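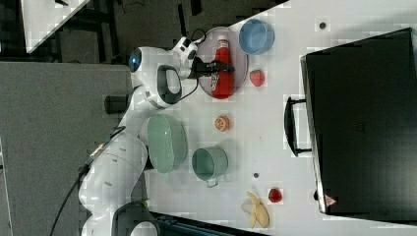 Hengate Residents' Board > Local government and policing > Council motion on removing the district police commander

ikason_ward
Posted 2021-08-07

The motion calling for the district commander to be replaced is on the agenda for the next full meeting. The text is on the council site under item 4. As I read it, the council has no power to dismiss anyone. The motion asks the leader to write to the police authority expressing loss of confidence. Has anyone seen a precedent for this in the county?

tollbar
Correct on the powers. Appointment and removal at that rank are internal to the force. A council resolution has no legal effect. It can be noted, and the authority is under no duty to reply within any set period.

pfeiffer_lane
It has political effect. The Jornness estate had 23 reported break-ins in July and the response desk was closed for most of it. If elected members can't say in public that the arrangement is failing, I don't see what they are for.

tollbar
They can say it. My objection is to the wording. "Calls for the immediate removal" prejudges a conduct or performance process if one is ever opened. Any competent representative for the officer would quote it back. "Requests an urgent review of command arrangements" gets the same letter sent without that risk.

millrace2
Where does 23 come from? The published monthly sheet for Jornness gives 15 for burglary, residential. The rest may be sheds and garages, which are counted separately.

pfeiffer_lane
Residents' association log, which includes sheds and garages. I should have said so. A shed is still broken into.

millrace2
Agreed, but if the motion quotes the higher number against the force's own category it will be taken apart in the first five minutes. Draft wording should name the source for each figure.

ikason_ward
The draft doesn't quote any figures. Paragraph 2 says "a sustained deterioration in public safety" and leaves it there.

millrace2
Then it is weaker than I thought. Sustained over what period?

old_sluice
The same was tried over the custody suite closure. Letter went out, acknowledgement came back, suite closed anyway. What did shift things slightly was the scrutiny panel requiring attendance. The commander had to sit there and answer on shift numbers, and the answers were minuted. I would put the effort into that.

pfeiffer_lane
The panel meets quarterly and takes written questions only if they arrive 30 days ahead. We would be into autumn.

old_sluice
Standing orders allow an extraordinary panel meeting if 4 members sign for it. Check the section on urgent business. The clerk will confirm if you ask in writing.

tollbar
Seconded. It also avoids the problem of a vote on a named post-holder who can't respond in the chamber.

pfeiffer_lane
I still want the motion put. The two aren't exclusive, and a recorded vote shows where each member stands.

ikason_ward
I have emailed the clerk about the panel route and asked whether an amendment on the "review" wording can be taken from the floor. Will post the reply when I have it.

millrace2
Amendments normally need to be in by noon the day before. Worth asking about that too.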